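Household Water and Food Storage
Unit 4 handout: Condensation, humidity and stored goods

Reading for this unit: chapter 6 of the course text, up to the section on freezers. Bring your humidity log to the lab session. The log sheets from Unit 3 can be used again if you have rows left.

1. Water vapor in air

Air always holds some water vapor. How much it can hold depends mostly on temperature. Warm air can hold more than cool air, and when air is cooled far enough it reaches a point where it can hold no more. That temperature is the dew point. Any surface colder than the dew point will collect liquid water.

Relative humidity compares the vapor in the air with the most it could hold at that temperature. It is a percentage. A reading of 50 percent means the air holds half of what it could. If the same air is cooled and no water is added or removed, the reading goes up. Students often lose points on this in the test, so work through problem 2 below before you come in.

2. Dew point in a kitchen

Take a kitchen at 72 degrees F and 50 percent relative humidity. The dew point is about 53 degrees F. A refrigerator shelf is well below that, so a jar taken out of the refrigerator will collect water on the outside. A jar that has been standing in the pantry will not.

Boiling a pot without a lid, running the dishwasher and drying cloths on a rack all add vapor and raise the dew point. In November, when windows stay shut, the first sign is usually water on the lower part of the glass.

3. Drops on plastic

Water spreads on some surfaces and beads on others. On clean glass it tends to spread into a thin film. Many food plastics do not attract water as strongly, so it stays in separate drops. Small drops that touch will join, and once a drop is heavy enough it runs down the wall. Scratches and grease change the pattern.

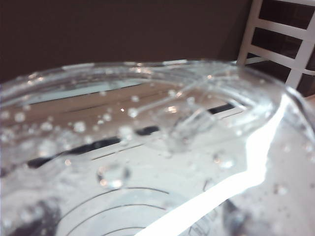 Fig. 4.1. Water drops on the rim and walls of a clear plastic container.

Beading matters for drying. A film has a large surface for its volume and dries fairly evenly. Large drops take longer, and water held in a groove or under a rim can remain after the flat parts are dry. Stand containers upside down on a rack with a gap for air, and leave the lids off until everything is dry.

4. Packing dry goods

Flour, rice and dried beans take up water from the air or give it back until they are in balance with it. A sealed container slows this down but does not stop it if the contents went in damp. Warm food sealed too early gives off vapor, which collects under the lid and drips back.

The Orkville storage exercise uses 1,000 grams of rice split evenly between 2 containers, one sealed and one with the lid resting on top. Weigh both at the start and at each lab session. Enter the weights in the log even when they have not changed.

5. Problems

1. Explain why a bathroom mirror clears when warm air is blown on it.
2. Air at 50 percent relative humidity is cooled to its dew point. What is the relative humidity now?
3. A cellar wall is at 53 degrees F. The dew point outdoors is higher - should the cellar window be opened? Give a reason.

Answers go on a separate sheet with your section number at the top.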